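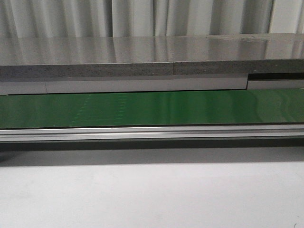

Grey worktop with a gloss finish and a speckled front edge.

Arlow Packing Bench
Sold and supplied by Trindero

The Arlow is a packing bench for small businesses that send out parcels every day but don't have the room, or the orders, for a full packing line. It suits candle makers, bookshops, seed merchants, spare parts counters and anyone else who has been packing on a kitchen table or an old desk. The basic bench is a frame, a worktop and a lower shelf. Everything else is an extra and can be added later.

Frame and height

The frame is welded steel, powder coated in light grey. At its lowest setting the worktop is 72 cm from the floor, which is right for sitting. The legs have nine settings in all, and the highest will suit most people who pack standing up. To change the height, clear the bench, take out the locking pin on each leg, lift and put the pins back. It is a job for two people.

The feet are adjustable for uneven floors. Castors are available, but please note that a bench on castors can't be used at its lowest height.

Worktop

The standard top is grey and wipes clean with a damp cloth. Parcel tape, label backing and dried glue come off with warm soapy water. Do not use scouring pads or bleach, and don't cut directly on the surface. A craft knife will mark it, and marks from knives are not covered by the guarantee.

If you have ordered the bench with a gloss top, bear in mind that it shows dust and smears more readily than the matt one. Some customers prefer it because labels slide about easily and don't stick where they are dropped. Under strong overhead lights we would suggest the matt.

Replacement tops are kept in stock and fit all Arlow benches sold since the current frame came in.

Controls for powered extras

The plain bench needs no electricity. If you add the powered belt, the heat sealer shelf or the tape dispenser, you will also need the control box, which fixes under the front rail on the left or right. It takes a standard three-pin plug and has a lead long enough to reach a wall socket behind the bench.

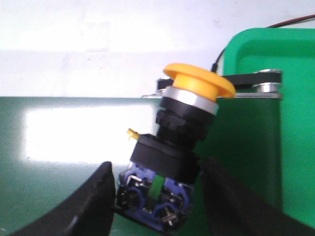
Pushbutton switch with a yellow mushroom-shaped cap.

Mushroom-head buttons are easy to find with the palm when your hands are full, and they can be worked with gloves on. We sell them singly as spares. Tell us the make and the number moulded on the body when you order, as the fixing sizes differ. Replacing a button means opening the control box, so the work should be done by a qualified electrician with the bench unplugged.

The control box itself is made for us by Khosravi. Boxes from other makers may fit the rail but we can't give advice on wiring them.

Cutting and weighing

A cutting mat is the extra most people buy first. Ours come in two sizes, and the smaller one leaves room for a set of scales beside it. Mats should be stored flat. A mat that has been left rolled up, or left against a radiator, will usually settle again after a few days under something heavy, but one that has been creased won't.
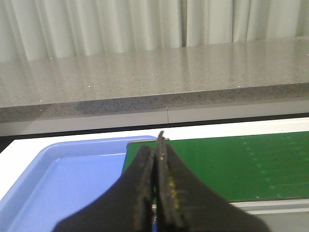

For scales, leave a clear space on the firmest part of the top, close to a leg. Scales placed in the middle of a long bench can give a different reading when somebody leans on the edge - not by much, but enough to tip a letter into the next price band. Check them against a known weight from time to time.

The roll holder goes at the back or at one end and takes brown paper, bubble wrap or corrugated card. It has a serrated bar for tearing. Heavy rolls should be fitted at the end, where they can be lifted on from the side without reaching across the work.

Shelves

The lower shelf is included. Upper shelves come in single and double versions, with or without dividers. The dividers are meant for flat boxes and padded envelopes stood on edge, and they move in steps of 9 cm. Shelf labels are supplied on a sheet with each pack of dividers.

The total load for the bench, shared between the worktop and all the shelves, depends on the length. The figure is printed on a plate on the back rail. Please don't go by the load of an older bench, as the frames are different.

Moving parcels along

Where one person packs and another does the labels, a short belt between the two saves a good deal of lifting. Belts are made to order and take 19 working days. Plain roller track costs less and is kept in stock, but light parcels and soft bags don't travel well on rollers and are better on a belt.

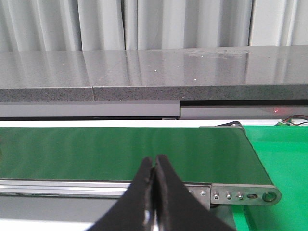
Check the belt each week for loose threads of tape and bits of label, which tend to gather at the ends. Belt tension is set before dispatch and should be looked at again after the first month of use. If the belt wanders to one side, switch off and adjust according to the leaflet. Don't try to guide it back by hand while it is running.

Cluvisus owners can join an Arlow to the end of their existing bench with the linking plate. The tops will be level if both are set to the same height, though the colours don't match exactly.

Delivery and assembly

Benches are delivered flat in two cartons, three if you have ordered upper shelves. Allow an hour for assembly. The tools are in the smaller carton with the instructions, so open that one first. Delivery is to the door only. Upstairs delivery can be arranged but must be agreed when you place the order.

Guarantee

Frames are guaranteed for seven years and worktops for two. Belts, castors, blades and buttons are treated as wearing parts and are covered for faulty manufacture only.

Prices on this page apply to orders placed from December 1, 2019. The price list is next reviewed in June.

Related items: roll holder, linking plate, cutting mats, shelf dividers, castor set.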